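Comparing Finger Pads on the Hand-Held Grippers: Chopsticks and Tray

Posted April 27, 2021

These are notes and pictures from our comparison of finger pads for the two-handed table setup. We had been running the Brurkley pads since November and wanted to know if the blockier Kiltex pads would do better on thin, round objects. A chopstick is a good test for that. It rolls, it lies almost flat on the surface, and it gives the pads very little to close on.

Each set of pads went through the same jobs: pick up one chopstick from a tray, pick up both together, and put them down again inside the rim. We kept the operator the same for all of it. Kiều Trình did the runs and I kept the log. We did 170 runs in total, split evenly between the two sets of pads.

The pictures are grouped by what we were looking at and are not in the order they were taken.

1. Pad wear

Flat pads pick up marks quickly when they work close to a hard table. We don't replace a pad for scratches on the top or the outside. We do replace it when the inner face is chipped near the lower edge, where a thin stick gets pinched. 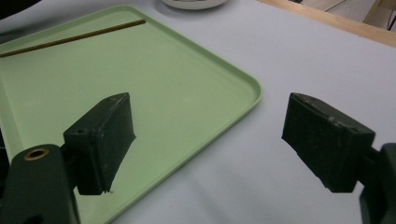 Pinheiro wrote to ask whether the wear changes the results or only the look of the pads. On his own bench, he said, a chipped lower edge let a thin rod turn in the grip even with the jaws fully closed, and he now files the edge square at the start of every session. He also wanted to know if we log pad age along with each run.

We do log it, as a run count per pad. I have not tried filing. My worry is that the two sides would end up at different heights, and then one pad touches the table first. I may try it on an old pair.

2. Both sticks together

Picking up two sticks in one go is harder than picking up one twice. If they lie close and nearly parallel, the pads can gather them. If the gap widens toward one end, the jaws close on one stick and push the other away. The Brurkley pads are narrow and did this a lot. The wider Kiltex face was more forgiving, and most of the misses with it came from starting too far from the middle of the sticks.

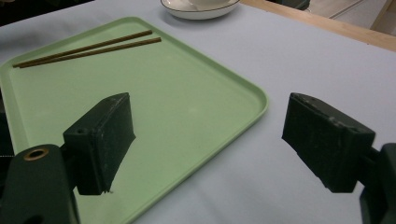
The approach angle mattered as much as the pad. Coming in steep, the lower corners touch the tray before the faces are level with the sticks. Coming in shallow, the body of the gripper gets close to the rim. We settled on something between the two and marked it on a card so that it would be the same for both sets.

We also tried softer tape on the pad faces. It held well for the first few runs and then started to creep toward the edge, so I took it off and left those runs out of the comparison.

3. View from the gripper camera

The camera on the gripper has a wide lens, and both fingers stay in view while they are open. That helps when you line up on a small object, but the fingers also cover a good part of the picture. With the Kiltex pads we lose more of the surface than we did with the Brurkley ones. A stick near the far rim of the tray is easy to see from a distance. One directly under a pad is hidden until the hand moves.
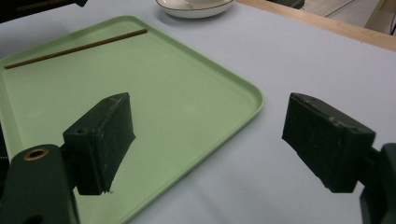
Moving the camera mount back by 5 mm would clear some of that, at the cost of making the stick look even thinner. Dondetti makes a longer mount that fits this body, and I have one on order. I will repeat the one-stick job with it before changing anything else, so that only the mount is different.

Dark pads are also harder to tell apart from a dark background in the recordings. Over a pale tray and a pale sheet it was fine.

4. Both hands, seen from above

The head view is the one I use to check the recordings. It shows both grippers and the markers on top of them. When one hand works and the other waits, the waiting gripper should stay open and clear of the tray. 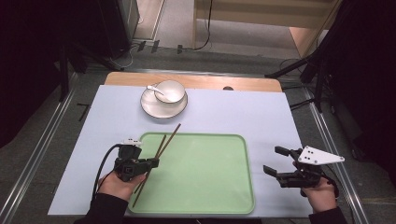 Cable routing still needs work. A cable that pulls on the back of the gripper turns the wrist slightly, and you feel it most when the jaws are closed on something light. Kiều Trình asked for more slack on the left side, and we will add it before the next round.

For now the Kiltex pads stay on. The Brurkley set goes back in the drawer for small square parts, where I still like it better. The next round will be with spoons, using the same card for the approach angle.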